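Gado Cell Setup Kit – four stars from me

Posted 2019-09-24

I've had the Gado kit for 80 days now, so I figure I've earned an opinion. We run one arm with a two-finger gripper, and I'm the person who sets it up, cleans it and gets the blame when it drops things. Before this I was on the Juntunen kit (fine, but the software made me want to lie down).

You pay $125 and get a finger alignment gauge, a short hex driver, 6 shims, a tube of grease and a license for the setup software, where you build your room and jog the gripper through it before you touch the real arm. The gauge is lovely! Slide it between the fingers, close on it slowly, and if one side touches first you loosen the two screws at the base and shim it. My left finger was off and it took me one coffee to fix. I now check it every Monday, plus a wipe of the slides and the tiniest dab of grease.

The software is where I spent most of my evenings. Set your tool offset first – I didn't, and every approach height I'd saved had to be done over. Then run the gripper with the fingers open through the tight spots as well as over the table. I like the view from just behind the palm, it makes it so much easier to judge how much room the fingers have. Surfaces are plain but clear enough to work with. 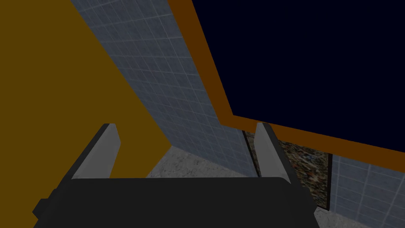

Fingers open in both views, the second one over the white tabletop.

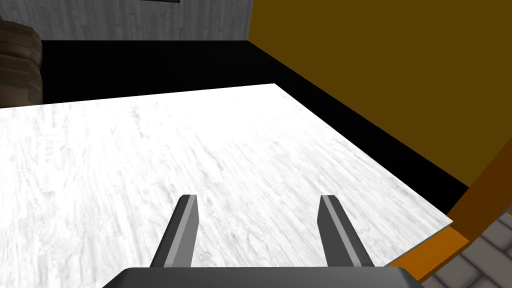 My gripes: the driver is soft and mine has already rounded at the tip, and the manual puts the homing steps after the speed settings, which is backwards. Error 2854 isn't listed anywhere either. On mine it cleared once I reseated the gripper cable.

Irnley left a comment on my earlier post saying the shims are the weak part of the kit, that theirs had worked loose by August and a drop of low-strength threadlocker on the base screws was what finally held the fingers square. I've ordered a bottle and will do mine at the next Monday check.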